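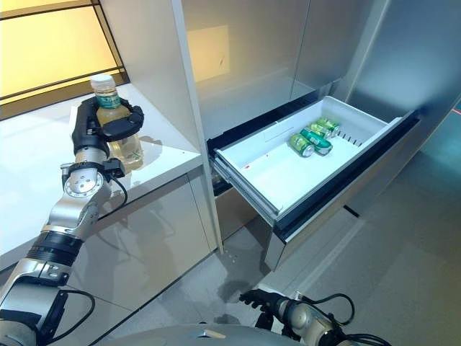
Figure 1. The lower refrigerator drawer open, with green cans in the white bin and a bottle on the counter beside it.

Cold Drink Storage in a Shared Kitchen
Dayana Xolalpa
Final report, Household Space and Storage

1. Background

The kitchen at Quezada House is shared by the residents of two floors. It has one full-size refrigerator, with a large upper door and a pull-out drawer underneath. When I started this project in May, drinks went wherever there was room. Bottles were kept on the door shelves and cans were pushed to the back of the upper section, where people forgot them. The drawer held mostly produce, and a good part of it was thrown out.

My question was whether keeping all drinks in the lower drawer would free up space in the upper section and make drinks easier to find. I also wanted to know how people would use the counter next to the refrigerator while loading it.

2. The drawer

The drawer slides on metal rails and has a white plastic bin inside. Near one end of the bin is a slotted divider. Cans laid on their sides tend to end up against it, as two of the four in Figure 1 show, and that leaves the front of the bin open for something larger.

I measured the bin with a tape. The usable space is 46 cm by 35 cm. The divider can be moved, but I left it alone for the whole project so that every layout would be tested under the same conditions.

3. Method

I tried three layouts, each for one week.

Layout A: cans and bottles mixed, no rule.
Layout B: cans lying down at the back by the divider, bottles lying down in front.
Layout C: cans standing, bottles lying along one side.

A sheet on the upper door asked residents to mark each time they took out or put in a drink, and to write a short comment if they had trouble. I collected 44 marks in total. Some people clearly forgot the sheet, so the real number is higher. I also sat in the kitchen in the early evening, when most groceries come in, and took notes on how things were put away.

4. Use of the counter

Most people did not load the drawer straight from the bag. They put everything on the counter first, then opened the drawer, then moved the drinks over one by one. The counter is white and glossy and runs right up to the tall panel next to the refrigerator, so it is a short reach from one to the other. Figure 2 gives the view from the counter side, with a bottle of pale yellow drink held over the countertop and the drawer pulled out.

This only works if that end of the counter is clear. In the second week a dish rack from Vimside was standing there, and two comments complained about having to put bags on the floor.
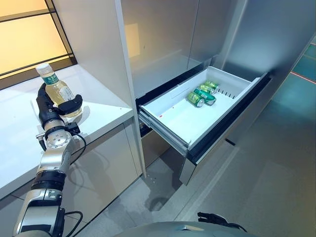
5. Results

Layout B got the fewest complaints. Cans stayed near the divider and a 600 ml bottle could lie in front of them. In Layout C the standing cans fell over when the drawer was closed fast. Layout A filled up unevenly, and people had to move bottles to get at the cans.

The upper section had one free shelf by the end of the second week. It was soon taken over by leftovers.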